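Notes from the simulation desk, part two

I said last time that I would write up what has changed for the team now that door work has moved off the test floor and into simulation. It has taken me until May to get round to it. The current task is called Lusilero internally, and it covers interior doors with lever handles in small domestic rooms.
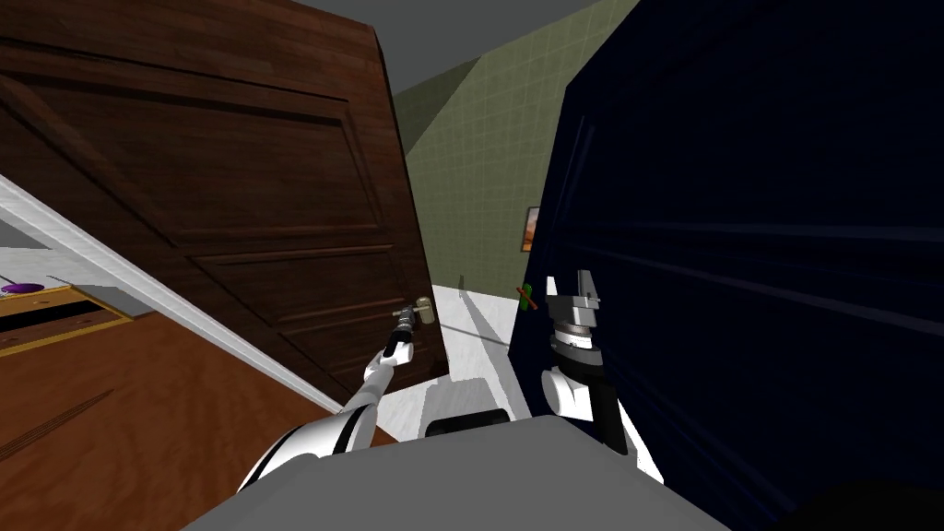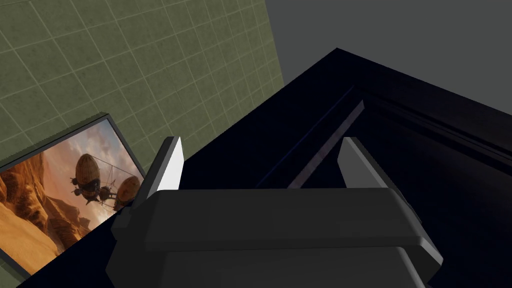 Lusilero in simulation: left gripper close to the lever handle (first), and a gripper with its fingers open beside the tiled wall (second).

Some background for anyone who did not read part one. Jidberg, where I work, fits and maintains handling equipment for care homes and sheltered flats. We have 2 robots of our own on the test floor, both two-armed. Until last autumn every behaviour was tuned on those machines, in a mock corridor, by four technicians working in pairs. One person ran the arm and the other stood by the stop button and wrote down what happened. A good day gave us 100 attempts. A bad day gave us a bent lever and a trip to the stores.

The same four people now spend most of the week at desks. The simulator runs overnight, and in the morning there is a queue of attempts that the scoring script could not place as either a pass or a fail. Somebody has to look at each of them. In the first full month there were 2,802 in the queue, which was far more than we had planned for. Most came down to one fault in the script, which measured the door angle from the wrong side of the hinge. Kerttu Lahtinen found it by plotting the angles by hand on squared paper.

Kerttu is the one whose job has changed most. She was a fitter for Grurkell before she came to us and she knows door furniture very well. On the floor she could hear a latch bind before the force reading moved. None of that comes through on a screen, where a latch is a spring constant and a threshold. For a few weeks she was plainly unhappy, and said so in the Monday-style meeting we hold whenever enough of us are in. What helped was giving her the handle parameters to look after. She now sets lever travel, return force, backset and play for each handle in the library, using measurements she takes from real ones on the bench. The first set of values had been typed in by me from a catalogue, and several were wrong.

Ritva Tikkanen's case is different. She does the scheduling, and under the old arrangement she knew who was on the floor and for how long, and could plan cover. Reviewing has no such shape. The queue may take an hour or it may take until after lunch, depending on what was changed the evening before. Her answer was a rule that no parameter changes go in after 4 in the afternoon. I argued against this at the time — I do my best work late — but it has made the mornings more even and I have stopped arguing.

The physical side has improved on paper. Less lifting, less standing, fewer pinched fingers. Against that, we have had complaints about eyes and necks, and we were slow to order proper chairs. Looking at several hundred nearly identical attempts is tiring in a way that I underestimated when I drew up the rota. Stints are now capped and people swap to bench work between them.

Pay has stayed where it was, and I do not think that is right. The review work needs more judgement than standing by the button did. The old grade was written for the old task. I have put this to management with a revised job description and have not yet had a reply.

One technical matter that has a bearing on all this. The Laitinen contact model, which we took on in the winter, is better than its predecessor for light touches on a lever but still lets a finger sink slightly into a handle under load. Attempts with that fault tend to score well and then fail on the real machine. We therefore keep some floor time for every handle type, with two people present as before. I had intended to phase this out by the end of the year. Kerttu's bench figures persuaded me to leave it in, and the corridor will be getting a new closer and a second frame for the left-hung doors.

Part three will cover the scoring script, including the hinge fault and what we now log for each attempt.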